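Home Opinion Features Archive Contact

The slow examples are worth keeping

Doina Vidmar

When people ask what I do at Odville, I say I collect examples. A person guides a robot arm through a job, the job is recorded, and later a learning system is trained on the recordings. Our part of the work, which we call Leren, deals with taking apart and refitting desktop computers. We have 2,954 recordings so far. By the rule most people in my line of work would apply, we ought to keep 1,960 of them and delete the rest.

The rule is simple. If the operator hesitates, misses a grip or has to go back a step, the recording is marked as poor. What is left is smooth and quick, and it looks good when you show it to visitors. I followed this rule myself until November, and I now think it is a mistake. 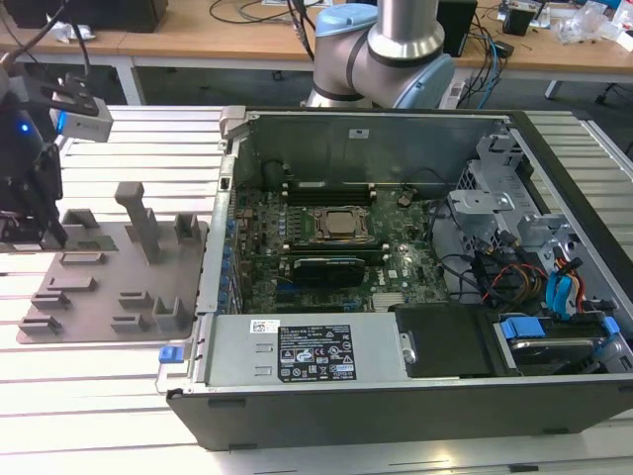 A learning system can only copy what it has been given. If every example starts well and goes well, the system has no idea what to do when the arm ends up a little to one side of where it should be. A computer case offers plenty of chances for that. There are cables in four or five colours running past the drive cage, and the hard disk sits low in a corner, in a sled with blue plastic clips. An operator who comes down slightly wrong on one of those clips will stop, lift, shift across and try again. That takes up to 3 times as long as a clean attempt. It is also the only record we have of how to put the error right.

The usual reply is that bad examples teach bad habits. I accept part of this. A recording where the operator gives up, or pulls at a cable that should have been left alone, should go. We throw those out too. But a slow recording that ends with the part where it should be is a good recording with a problem in the middle, and the two kinds are being put in the same bin.

There is also the matter of pay. At Trukine, where I worked before, operators were paid by the accepted recording. They soon learned to set the parts out in the easiest position and to start again at the first slip. I would have done the same. The result was a large collection in which very little happened.

I would pay by the hour, keep the recoveries and label them properly, with a note of where the trouble starts and where it ends. Spahić, our partner on the training side, would still like the shorter set, as it costs less to store and check. It does cost less. I would rather spend the money on storage than on recording the same easy job again next year.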